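Preparar carga paletizada pra envio aéreo, versão rápida. Escrito pra quem entrega no armazém da Morais mas serve pra quase qualquer terminal.

## Antes de tocar na palete

- Ter a carta de porte à mão. Número completo, não só os últimos dígitos.
- Conferir peso declarado com peso real. Diferença acima de 2% volta pra trás.
- Baterias, aerossóis, gelo seco: parar aqui, é outro processo.

## 1. Escolher a base

Palete de madeira só com marca de tratamento térmico legível. Marca meio apagada = recusada, já me aconteceu duas vezes no mesmo mês. Tábuas partidas ou pregos de fora também não passam.

Plástico funciona bem pra carga leve. Pra mais de 300 kg fico na madeira.

## 2. Empilhar

Pesado em baixo, leve em cima. Caixas alinhadas pelos cantos até à terceira camada, depois cruzar. Nada a sair da base — nem um dedo. Uma caixa saliente apanha na rede e rasga.

Altura: confirmar sempre com a reserva. Se for porão de avião de passageiros o limite é bem mais baixo, e quem monta a contar com cargueiro acaba a desmontar tudo no cais.

## 3. Filmar e cintar

1. Prender o filme num pé da palete
2. Três voltas em baixo, apanhando a madeira
3. Subir com metade de sobreposição
4. Duas voltas no topo e descer
5. Cintas por cima do filme, duas em cada sentido

Cantoneiras de cartão debaixo das cintas. Sem isso a cinta corta a caixa, principalmete cartão simples.

Filme preto só se o cliente pedir. Atrasa a inspeção.

## 4. Etiquetas

Duas por palete, em lados opostos, fora das cintas. Etiquetas velhas arrancadas ou tapadas, todas. O leitor apanha o primeiro código que vê e a palete vai parar a outro voo.

Carga solta: uma etiqueta por volume, sem exceção.

## 5. Registar no Skedley

Abrir *Nova entrega* > colar o número da carta > peças, peso, medidas em cm. Gravar **antes** de juntar fotos, senão perde tudo (bug conhecido, dizem que fica resolvido em agosto). Quatro fotos chegam, uma por lado.

Se o campo "agente" vier vazio escrever Denovier ou o agente que for, à mão. Não deixar em branco.

## 6. Entrega no cais

- Chegar com 18 minutos de folga sobre a janela marcada, o portão demora
- Cais 38 para geral, frio é na porta do lado
- Pedir recibo com hora. Sem hora não vale nada numa reclamação

## Se correr mal

**Peso não bate:** pedir segunda pesagem na hora, depois já não dá.

**Filme rasgado:** refilmar por cima, não é preciso tirar o antigo.

**Recusa por segurança:** não discutir no cais. Ligar ao agente, pedir o motivo por escrito e só depois mexer na carga.

Falta a parte das redes e dos contentores, fica pra outra págna.
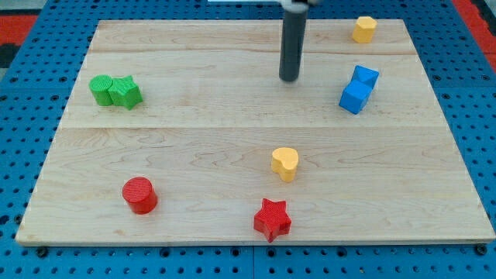 *Blocos de plástico coloridos numa tábua de madeira clara.*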